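We use cookies to remember your settings and to count visits. By continuing to read you accept this. Manage settings

Markdale to start food scrap pickup in November

2023-08-05

Markdale will begin collecting food scraps at the curb in November, starting with 471 households on the east side of town. The town council approved the one-year trial on a voice vote after a short hearing.

Homes on the route will get a small kitchen pail and a larger bin with a locking lid. The bins will be emptied once a week on the same day as the regular trash. There is no charge to residents during the trial year, and households that do not want to take part can leave the bin out for return before the first pickup.

The route covers the streets between Bedmont Avenue and the rail line. Town sanitation manager Lindalva Andrade said the area was picked for its mix of single homes and small apartment buildings, and for its wide alleys, which the collection truck can get through without backing up.

"We wanted a part of town where we could learn something about both kinds of buildings," Andrade told the council. "Apartments are where most of these programs run into trouble -- people move in and out, and the new tenants don't get the flyer."

The hauling contract went to Bralus, which already handles yard waste for the town. Scraps will be taken to the company's compost yard north of Markdale and mixed with leaves and wood chips. Finished compost will be offered back to residents in the spring, with pickup at the public works garage. The amount each household can take has not been set.

A mail survey last winter drew 459 replies from across the town. Most of those who answered said they would use a food scrap bin if it came with a lid that animals could not open. The most common worry was smell in summer, followed by the question of where to keep another bin.

Two residents spoke against the plan at the hearing. One said the money would be better spent on alley lighting. The other asked why the town did not simply give out backyard composters, as it did several years ago. Andrade answered that the earlier giveaway had been popular with people who already gardened and had little effect on what went into the trash.

The town expects to collect more than 3000 pounds of scraps in the first month. That figure will be checked against truck weights, and a report is due to the council halfway through the trial year.

What goes in the bin

Fruit and vegetable trimmings, rinds, coffee grounds and paper filters, tea leaves, bread, rice, pasta, eggshells and plain paper napkins are all accepted. Meat and bones are accepted in small amounts if wrapped in newspaper.

Plastic bags are not accepted, including bags sold as compostable. Bralus says its yard does not get hot enough for long enough to break them down. Produce stickers should be peeled off first. Liquids, cooking oil, pet waste, diapers and vacuum cleaner dust should go in the regular trash.

Pails can be lined with newspaper or a paper bag. Scraps that fall on the counter or floor can be swept up and added, as long as they are not mixed with glass, hair or cleaning powder. 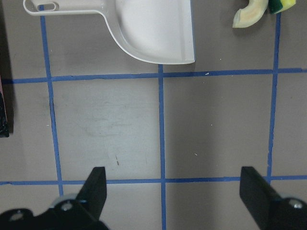
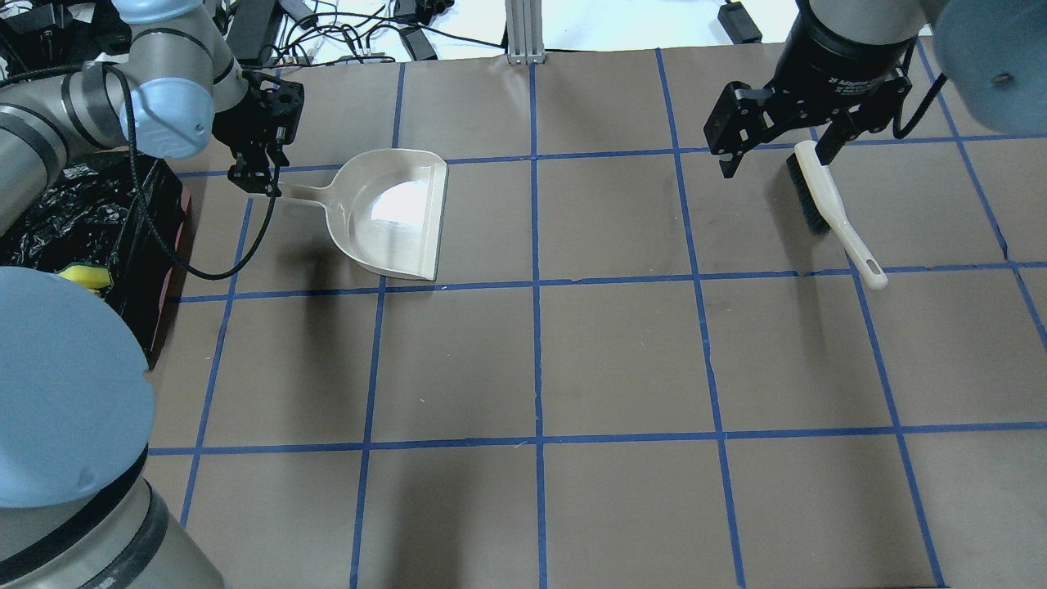
A plain plastic dustpan will do for stray scraps.

Dates for residents

Bins and pails will be dropped off at homes on the route during the last two weeks before service begins. Each set comes with a printed sheet in three languages and a sticker for the lid showing the house number.

Residents who need a smaller bin, or who cannot roll a bin to the alley, should call the sanitation office before delivery starts. Helpers can be arranged for people with limited mobility, under the same rules as for trash pickup.

Restaurants and other businesses are not part of the trial. Akbulut Bakery on Bedmont Avenue had asked to be included, and the council agreed to look at a separate business route next year. Until then, businesses may bring up to 10 gallons of scraps a week to the public works garage during open hours.

A second public meeting will be held at the library before the bins go out. The time will be posted at town hall and mailed to each address on the route. Andrade said staff will bring one of the bins so that people can try the lid -- it opens with a quarter turn of the latch and locks again when it is pushed shut.

Landlords with three or more units on the route will get a separate letter about shared bins. They have until the end of the first month of service to say where the bins will stand.

Recent items

Water main work closes part of Bedmont Avenue
Library adds evening hours for fall
Council delays vote on alley lighting
Yard waste bags: what the new size limit means
Public works garage to close for floor repairs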